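Search this forum
Advanced search

Tremholm Live board > Getting there, seats and tickets

Reading time: 2 minutes

Thread: Block 16 or standing for Himero at the Tremholm?

merle_faulkner wrote:
Saturday, June 16, 2018
Two of us are going to see Himero at the Tremholm Arena at the end of the month. I can get seats in block 16, row 30, or standing for the same money. My sister is five foot one and has never stood at an arena gig. I have only been there for the ice hockey. Which would you go for?
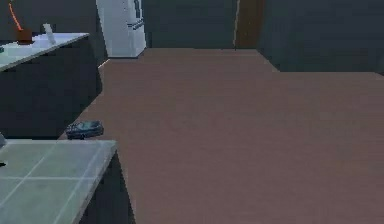
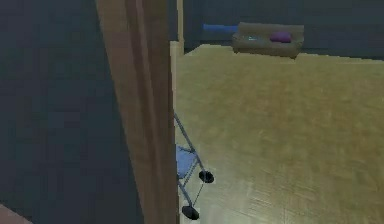 Re: Block 16 or standing for Himero at the Tremholm?

szymon_n wrote:
Seats. Block 16 is side on, but you see the whole stage unless they hang the big speakers low. Row 30 is high up and the steps are steep. Standing is no use to anyone under five foot six unless you queue from lunchtime.

ksawery_j wrote:
Don't agree with that. I'm five foot two and I stood for Kandico there in the spring. I went in when doors opened, stayed to the left by the barrier and saw everything. The sound in the upper rows is poor. You get an echo off the back wall and the singing goes muddy.

szymon_n wrote:
The echo is in the end blocks, 9 to 12. Block 16 is fine. I've sat there for two gigs and a darts night.

ksawery_j wrote:
Darts isn't a test of the sound.

szymon_n wrote:
The two gigs were.

Na-rae_B wrote:
Depends how long you want to be on your feet. Himero have a support act and then play for a good two hours, so with the queue you could be standing from five until gone half ten. There is nowhere to sit on the floor and if you go to the toilet you won't get your place back. I would take the seats.

One thing to check: some of the seats in 16 were being sold as restricted view last time. It should say so on the ticket page before you pay.

merle_faulkner wrote:
It doesn't say restricted. Thanks, I hadn't thought about the toilets. What is the parking like? We would be driving up from Grabowska Road.

bogumil47 wrote:
Don't park at the arena. It took me 47 minutes to get out of the main car park after the basketball, and that wasn't a full house. Leave the car at the retail park end and walk. Or get the 30 bus, which stops on the bridge and runs late on show nights.

ksawery_j wrote:
The 30 doesn't run late on Sundays, so look at the timetable first. And the retail park has started giving out tickets to people who stay over three hours. My brother-in-law got one.

bogumil47 wrote:
Didn't know that. It was all right in the winter. The side streets past the swimming baths are still free after six.

Na-rae_B wrote:
Small bags only as well. They turned a woman away in front of me with an ordinary rucksack and she had to pay to leave it at the cloakroom over the road. Empty plastic bottles are allowed and there is a tap by gate 2.

merle_faulkner wrote:
I've gone for block 16. My sister says she would sooner sit down. We'll try the streets by the swimming baths and get there before the support comes on.

ksawery_j wrote:
Fair enough. I still say you'd hear it better from the floor.

szymon_n wrote:
Use the stairs by gate 2, the other side is always packed. Let us know what the view was like.

This site uses cookies to keep you logged in. By carrying on you agree to our use of cookies. OK / Find out more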